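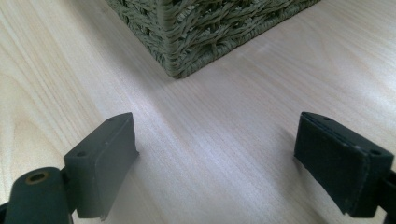 I've been putting off the cloth situation for months. If you've ever opened a cupboard in my house you'll know the one – a great avalanche of face washers, tea towels and those thin muslin squares everybody gave us when the kids were tiny. By February I'd had enough. I pulled the whole lot out, gave up on sorting it after 30 minutes, made a cup of tea and started again with a basket.

The basket is a green woven one, sort of an olive or sage colour depending on the light, and I'm unreasonably fond of it. I found it at Prirudeck, the homewares place out past the roundabout, marked down to 19 dollars (I'd gone in for picture hooks and came out without any). It has that chunky, twisted, ropey look, a bit wonky in the weave, and it looks lovely against pale timber. I was worried it would be too green. It isn't!

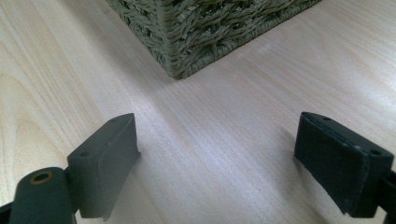

What goes in, what doesn't

My rule is soft cloths only. No tea towels, because ours are stained beyond belief and live in the kitchen drawer where visitors can't see them. No socks either, although they do try to sneak in. Pinks and blues go together in the basket, and anything with a hole gets demoted to the rag bag under the laundry sink.

I had a go at the proper folding method, the one where everything stands up in little rows like files. I lasted 3 cloths. Now I fold in half, fold in half again, and if it flops over, it flops over. My other half would like it noted that this isn't really folding.

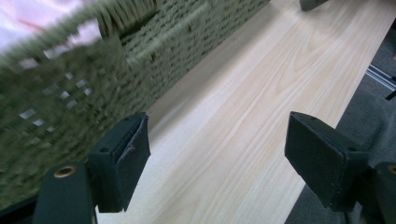

Green weave on blond timber, my favourite combination at the moment.

A table makes a huge difference, by the way. I used to do all this on the bed, and then of course bedtime comes and the whole pile gets shoved onto a chair. On a table you've got room for the basket and a bit of space in front for whatever you're up to, and your back will thank you.

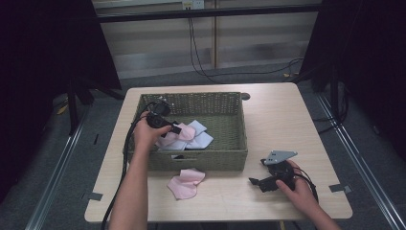
Pink and blue in the basket, one more pink still on the table.

I did look at the matching lidded version from Hillidmont, but it was 101 dollars and I'd only lose the lid. I'm after a smaller one for the bathroom instead, ideally with the same little hand-hold in the side, so if you spot one in green, please leave me a comment. Next up is the sheet cupboard – wish me luck.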